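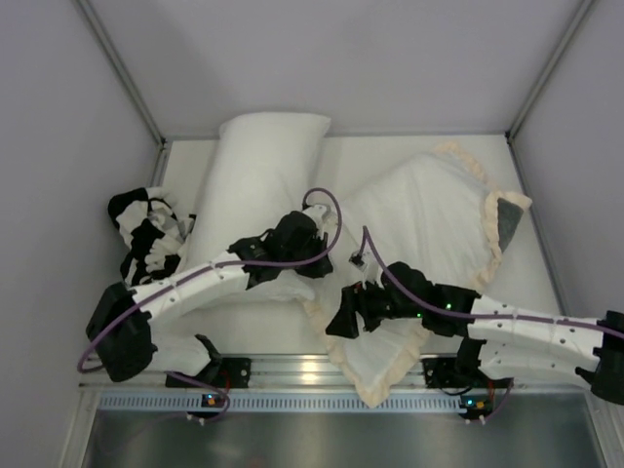 The Husisdale Battlefield Memorial has reported that its online roll of the fallen does not return complete results when visitors search by regiment. The same fault affects the field hospital ledgers, which were added to the roll in April and which list supplies as well as patients. A plain white pillow and a striped cloth, laid on the same flat surface, are easily told apart by eye; in the ledgers both are entered under the single word "bedding," and the search has been treating such entries as duplicates of one another. The memorial asks that the matter be corrected before the summer season, when relatives of the dead make most of their inquiries.

Status: Closed, with one follow-up item
Priority: High
Product: Parsa records catalog, public search
Reported by: Husisdale Battlefield Memorial, archive office
Handled by: Grallthorpe support desk

Initial report
A search for the infantry regiment that held the river crossing should return 800 names. The public page shows 396. The printed register in the memorial chapel has been checked and is correct. Staff who sign in to the catalog see the full list.

First response, 9:40 a.m.
The desk repeated the search from outside the memorial's network and obtained the same short list. Clearing the browser history made no difference. The memorial was asked not to re-enter any names by hand, as this would create second records for the same soldiers.

Second response, 2:15 p.m.
The missing names share one feature. Each was copied from a ledger page on which the rank column had been left blank. The public search compares surname, rank and ledger page, and it hides any entry it believes it has already shown. Where the rank is blank, the surname is also being skipped, so that all entries on a page are taken to be the same. No record has been deleted.

Action taken
The duplicate check was turned off for ledger records and the public index was rebuilt overnight. Results are now shown 100 to a page. The memorial confirmed the following morning that the regiment search returned the full list and that the supply entries appeared separately. 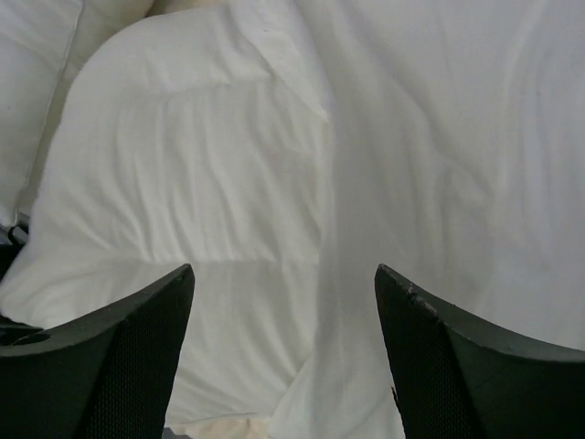

Will families who searched during the fault be notified that more names are now available?

The catalog does not keep visitors' contact details, so individual notices cannot be sent. The memorial has agreed to place a message on its search page, and the archive office will write to those who made inquiries by letter or e-mail.

Follow-up item
The grave location maps supplied by Cakusico still use the older index. About 2000 map links need to be refreshed, and until then a link may open the cemetery plan without marking the plot. This work has been moved to a separate ticket. The memorial should continue to direct visitors to the plan posted at the north gate.

Ticket closed at the request of the archive office. It may be reopened by replying to the closing message.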